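Gellton Robot Assembly Club

From the Gellton student wiki, clubs and competitions section

The Gellton Robot Assembly Club (most of us just say "the assembly club", and the old sign-up sheets say GRAC) is a student club that teaches robot arms to put desktop computers together and take them apart again. It meets in the workshop on the ground floor of the engineering building, and it's the home of the two student projects called Zeline and Saber, plus the team that goes to the Narkar contest every April. I've been a member for a good while now and I've written most of this page, so where it says "I think" that's me, and please fix anything I've got wrong!

Background

The club started as a computer repair group. People brought in slow or dead desktops, members cleaned them up and swapped parts, and the machines went back out the door. At some point the repair bench and the robotics class were sharing one room, and a couple of the robotics students started wondering out loud whether an arm could do the boring bits. The first thing they tried was pulling memory sticks. I wasn't there for it, but I've heard the story many times and in every version the latch wins.

The repair side faded out slowly and the robot side grew. You can still see where we came from, though – the shelves are full of old cases, power supplies and single sticks of RAM that don't match anything, and almost all of our practice parts come from that pile. None of it needs to boot. What matters is that the connectors are the right shape and that we can ruin one without anybody crying.

What the club does

The basic job is easy to say. A part starts somewhere known on the bench, the arm picks it up, carries it over and puts it where it belongs. Or the same thing backwards. The parts we work with most are processors, memory, hard drives and the plastic caddies the drives sit in, and each of them is annoying in its own way.

Processors are small and flat and you have to hold them by the edges. Memory is long and thin and needs a firm push at the end, which is scary the first time you let an arm do it. Hard drives are my favorite (I'm biased, I spent a whole term on them). They're heavy for their size, they're a nice solid box, and once they're in a caddy the gripper has something to hold on to. The trouble is the bay. A drive that's turned just slightly off will catch on the rail, and then the arm keeps pushing, and then somebody has to be quick with the stop button.

We use two kinds of camera view. One sits at the wrist and goes wherever the gripper goes, so it's great for the last little bit of a move and pretty hopeless for knowing where you are on the bench. The other is fixed and sees the bigger picture. New members always pick one and swear by it, and by the end of the term they're asking for both.

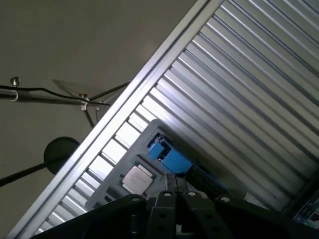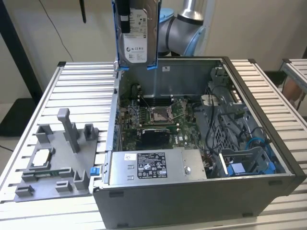

Processor and drive work on the slotted bench: wrist camera first, fixed camera second.

The bench and fixtures

The bench top is slotted aluminum, so things can be bolted down anywhere along the slots and moved later. That's handy, and it's also how we lose afternoons. If somebody shifts a fixture and doesn't write it down, every saved position that used it is wrong, and you only find out when the gripper closes on air. There is a notebook tied to the bench for this. Please use the notebook.

Fixtures are mostly 3D-printed and mostly gray, for the simple reason that we bought a lot of gray filament. A fixture is just a plate with posts, brackets or clips that hold a part in the same place every time. They look like nothing much, but I think good fixtures are half the club's work. Members usually design one in their first term, print it, find out that it's too tight, sand it, print it again and end up with something that works. The second print is nearly always the good one (mine took more, and I don't want to talk about it).

Computer cases go on their side with the panel off. We tried standing one up once for a demo and the arm couldn't get to the bays without leaning on the case, so that was the end of that.

Zeline

Zeline is the older project. It covers processors and memory, meaning small parts that go into sockets and slots, and it's where most new members begin. The Zeline people keep a set of practice boards with sockets that are already worn or damaged, so a bad placement costs nothing. The working rule is that a new routine has to get through 400 practice runs before it's allowed near a good board. That sounds like a lot and it is! It goes faster than you'd think once the reset is sorted out, and a good reset (the part of the routine that puts everything back to the start) is something the project is quite proud of.

The write-up for Zeline lives in the club folder. It's a bit out of date on the gripper fingers but the part about approach angles is still the best thing to read before your first session.

Saber

Saber is the drives project, and it came later. It covers hard drives and caddies going in and out of a case. The parts are bigger and the moves are longer, and there are more things to bump into on the way, cables above all. Cables are the big unsolved problem of Saber. They don't stay where you put them, and a loop that was out of the way on one run can be right in front of the bay on the next. At the moment we tie back whatever we can and check before each run. There has been talk of teaching the arm to nudge them aside, and I'd love to see it, but so far it's talk.

Saber keeps a log of its runs, which passed 800 entries this fall. Each entry has the start position, what happened and a comment. The comments are worth a read on a slow day. A surprising number just say "rail again".

The Narkar contest

Narkar is the yearly student contest that the club enters in April. Teams get a bench, a case and a tray of parts, and have to do a set list of moves with no hands on the controls once the clock is going. There are 2 rounds. The first is the same for everyone and is published ahead of time, and the second one isn't shown until the day, which is where it gets fun (or awful, depending on who you ask). Points come off for dropped parts and for touching anything you weren't meant to touch.

Gellton has gone every year since the club took its current form. We've never won. Our best result was in the published round, with a drive routine that came straight out of Saber – slow but very steady – and we dropped well down the table in the other round after a caddy ended up wedged sideways. The team still uses that caddy as a practice piece.

Joining and meetings

Anyone at Gellton can join, and you don't need to be in an engineering course. Some of our best fixture people came from the design side. You do need to do the bench safety session first, which covers the stop button, keeping hair and sleeves out of the way and who is allowed to run the arm at full speed. After that you work in pairs, one person on the controls and one watching the bench.

Meetings are in the early evening during term. The last one before the winter break is on 29th November and is an open session, so friends are welcome to come and try moving a drive themselves. Bring nothing, but wear closed shoes.

See also

Computer repair group (old page)
Zeline project notes
Saber run log
Narkar contest, rules and past results
Workshop booking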